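Search this site
Search

Slow Boat to Varnden

By Agnes Magnusson

I booked the island trip on a whim, at my kitchen table, with a cup of coffee going cold and the October rain coming down sideways. Varnden has 400 year-round residents, one bakery and a ferry that leaves when the captain feels like it (the timetable says 9:15, but ask anyone on the dock and they'll laugh at you).

My guide was Birger Isaksson, who grew up out there and walks faster than I can jog. We did the north trail first, 12 kilometers of bare rock and heather, with the sea on your left the whole way. Bring real boots! I wore sneakers and paid for it by the second hill, where the path turns into a stream bed and stays one until you reach the old pilot station.

Lunch is included, and it's a good one: smoked fish, dark bread, and a mustard so hot I teared up. Britta Stöcker runs the kitchen at the Solberg guesthouse and will happily sell you a jar to take home. I bought two and wish I'd bought four.
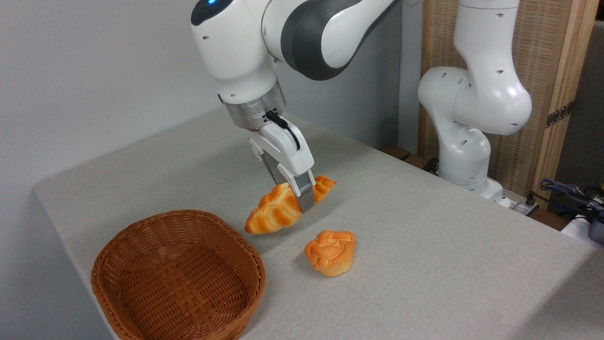
Photo: Shoaib Hayat

Rooms at Solberg cost $80 a night with breakfast, and I'd ask for one facing the harbor – the ones in back look onto the woodpile. There's a sauna down by the water too, and yes, you're expected to jump in afterward. I lasted four seconds.

On day two we took a small boat out to the seal rocks. It was windy and I was soaked by the time we got there, but we saw seals, lots of them, fat and completely uninterested in us. Birger cut the engine and we drifted for a while, eating cinnamon buns out of a paper bag. The return ferry was late, so I had time to go back for more buns.

Contact us | © Fematen Magazine, 1 Dec 2019 | Back to top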